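I keep reading that an ultrasonic plug will drive mice out of a house. We paid for the Drastirent one, and the box claims it covers 3000 square feet. Our place in Cistley is 900. After 7 weeks I still had droppings behind the stove, and one mouse ran right past the thing while it hummed.

Peppermint oil did no better.
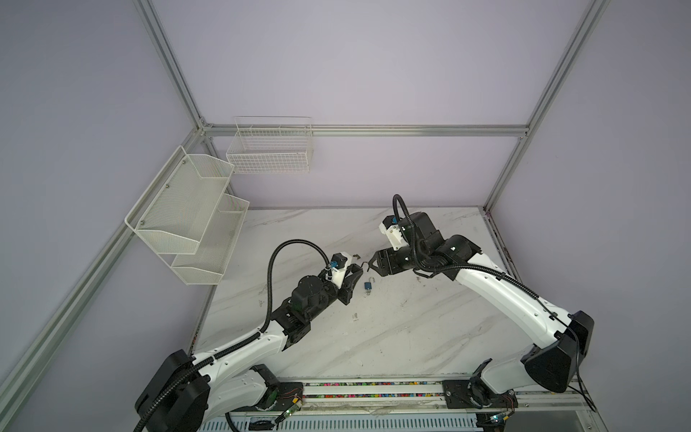
Steel wool and caulk cost me less than 40 dollars, and I've heard less scratching at night. Maybe it's the warmer weather. I'll check the traps again in April.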